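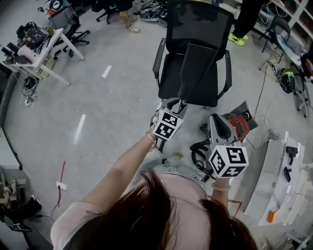

Handheld gripper pair in use on the office chair task, red and black power tool on the right.

From: Dehua Yan
To: equipment planning list
Date: 7/10/20
Subject: Re: Second half budget, handheld grippers or one more arm?

Dear all,

Thank you Wei for the long mail. I answer under your points, and then I give my own table of what I would like to order. Please read to the end before you answer, because the money part is at the end and I think it is the part where we will disagree.

Wei wrote:
> I went through the June requests again. We have one request for a
> second arm with a mobile base, and one request for more handheld
> gripper sets. We can not pay both from the same line. My feeling is
> that the arm is the safer purchase. It keeps its value and visitors
> understand it. The handheld sets look to me like consumables. Pads
> wear, marker cubes get scratched, screws get lost. Can somebody
> explain why we need more of them, and how many?

I will try to explain. The sets are what we use every day for recording. A person holds one gripper in each hand and does the job with them, and the marker cubes give us the pose. When we plan chair assembly, tool handling or cable work, all the first recordings come from a person with two grippers. The arm comes much later. If the arm is waiting for data, a second arm will also wait for data. So for this half year I prefer to buy the thing that we are short of.

You are right that parts wear. I checked my notes for the pads. We replaced 28 finger pads from January until the end of June, and this is more than I planned for. I do not think it is a bad number for the hours we record, but it must be written in the budget as its own line. Last year it was hidden inside "small materials" and then everyone was surprised.

> Also, is it possible that the sets are not used well? I see them on
> the shelf in the morning.

In the morning, yes. Most people here record after lunch, and then the sets are all taken. Last month I had to refuse requests, and two people changed their week for this reason. I can send the booking sheet to anyone who wants to see it.

Now about suppliers. I asked two.

Vendance can deliver complete pairs, with cubes mounted and measured. Their delivery is 30 working days after the order. They do not want to give a discount for fewer than four pairs. The person I spoke with was friendly but did not want to put the pad hardness in writing, and for me this is a problem. With the old pads we had slipping on thin metal posts and on smooth plastic handles. I asked for a sample before we sign, and I wait for the answer.

Parnamex sells the parts only. We would mount the cubes ourselves and do the measuring ourselves. It is cheaper on paper. I calculated one working day per pair for mounting, measuring and checking, and if I add this day the difference becomes small. The good side is that we can order pads separately, in packs of 20, and they gave the hardness and the material in the data sheet without being asked.

My proposal is to mix. Four complete pairs from Vendance, if the sample is good. All spare pads from Parnamex, because they fit the same finger (I tried it with one old finger, and the holes match). Two spare sets of cubes, also Parnamex.

Things I would like to have in the same order, because small items ordered later always cost us double shipping:

Finger pads, three packs of 20
Spare screws for the fingers, one box
White cubes with printed markers, two sets
Floor cable covers, enough for the recording area
Hard cases for the new pairs, four pieces
One more shelf unit, same type as now

The cable covers are not a luxury. People walk there with both hands busy and they look at the work, not at the floor. I asked for covers already in the last budget and the line was removed. Please do not remove it again.

For the chairs: Pikham asked if we should buy special chairs for the assembly task. I think no. A normal office chair is good for this. It has posts, bolts, levers and a backrest that comes off, and everyone knows how it should look when it is finished. What we need is two or three different models, so the recordings are not all the same. We can take the old ones from storage before we pay for new ones. For power tools I would buy one more of another shape, with a thicker handle, to see where the gripper opening becomes the limit.

> What happens to the arm request if we do this?

It moves to the next budget. I do not ask to cancel it. I ask to move it, and to use the time for a better list of requirements. In the present request the payload is missing, and the mobile base has no floor load given. I am not comfortable to send this to a supplier. If Wei agrees, I can write the missing points with him.

One administrative thing. Our equipment code for recording hardware is 201. Last time some orders went under the general code and the accounting office sent them back, and we lost two weeks. Please write 201 on every form, also on the form for the shelf.

What I need from you:

Wei, please tell me if four pairs is possible in your total, or if I must go down to three. With three we lose the discount, so I would like to know this before I answer Vendance.

Pikham, please check which chairs in storage still have all their bolts.

Everyone else, if you plan recordings in the next two months, send me the number of hours and the kind of task. One line is enough.

Sorry for the long mail. If my numbers have a mistake, please write it on the list and not only to me.

Best regards,
Dehua Yan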